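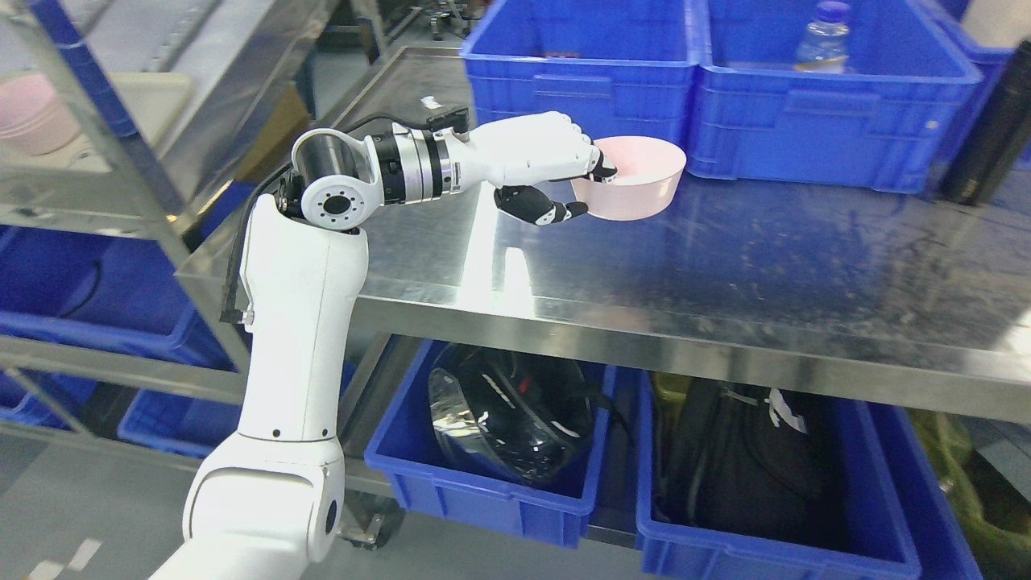 Pink bowl, steel table.

The county board put the Stangate bypass back on the agenda for 17th March, and I read the packet over the weekend so that I could follow the meeting. The packet is 721 pages. Most of it is traffic modeling that was done before the Engelbrecht plant closed its second shift, and the summary does not mention the closing.

For readers who have not followed this: the bypass is a two-lane road running from the state highway to the east side of Stangate, with a bridge over the creek at the low end of the Furkitz property. It was first proposed as a truck route. The trucks were going to Engelbrecht. In December the board voted to keep the project in the capital plan under a new heading, "regional access," with the same alignment, the same bridge and the same price, which is $80 million.

The state pays part of that only if the county can show a local match. The match is where I think people should be looking. Supervisor Murdo Gillies has said at two meetings that the match is "identified." I asked the county finance office for the document that identifies it and received a one-page table. Line 4 of the table is a transfer from the road maintenance fund. Line 5 is "other." Line 5 is larger than line 4.

The maintenance fund is what pays for resurfacing. The county's own pavement report rates the roads in the north end of the county at the bottom of its scale, and the resurfacing schedule for them has already been moved back once. If line 4 goes through as written, it moves back again. The packet does not say this in any one place. You have to put the table next to the schedule in Appendix F.

Ghazal Ranjbar raised the point in committee and was told it would be addressed at the full board. At the full board she was told it had been addressed in committee. The minutes for both meetings are on the county site, although the committee minutes are filed under the wrong month.

Supervisor Nandi Naidoo's position is harder to describe. She ran against the bypass, voted for the December heading, and now says she supports "the study phase." There is no study phase in the packet. There is final design, right-of-way purchase and construction. Her office did not answer my email, which I sent twice.

The vote on Tuesday was 8 to 7 to advance to final design. Gillies voted yes, Naidoo voted yes, Ranjbar voted no. Mpho Ntuli, who represents the township the bridge would land in, also voted no and asked that the right-of-way purchases come back to the board one at a time. That amendment failed on a voice vote, so there is no record of who opposed it. Any member can call for a roll call under the board rules. No one did.

Two things to check next. The first is whether the Ploltasico contract for design gets bid again or extended under the old agreement, which was written for the truck route. The second is line 5. I have filed a records request for the worksheet behind the table and will post it when it arrives.

Correction to my last post: I wrote that Ayanda Nkosi chairs the transportation committee. She is vice chair.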